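Shared Offices Should Publish Their Noise Rules

The shared office has become a normal place of work, yet few operators tell prospective tenants how sound is managed on their floors. The Skimitz Workplace Forum believes this should change.

Our survey of 879 tenants in Rarnitz found that 657 had never received a written policy on calls or meetings. Most learned the rules from a neighbor's complaint - a poor basis for any shared space.

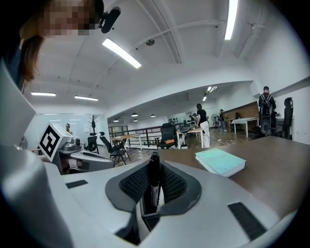
A glass-walled room at the rear of a shared floor.

Enclosed rooms help, but they do not replace a clear policy. Tenants need to know when calls may be taken at their desks and who will respond when a limit is ignored.

We therefore ask operators to attach a one-page noise statement to every lease, beginning in July. The cost is small, and the statement should be reviewed each year with tenants present.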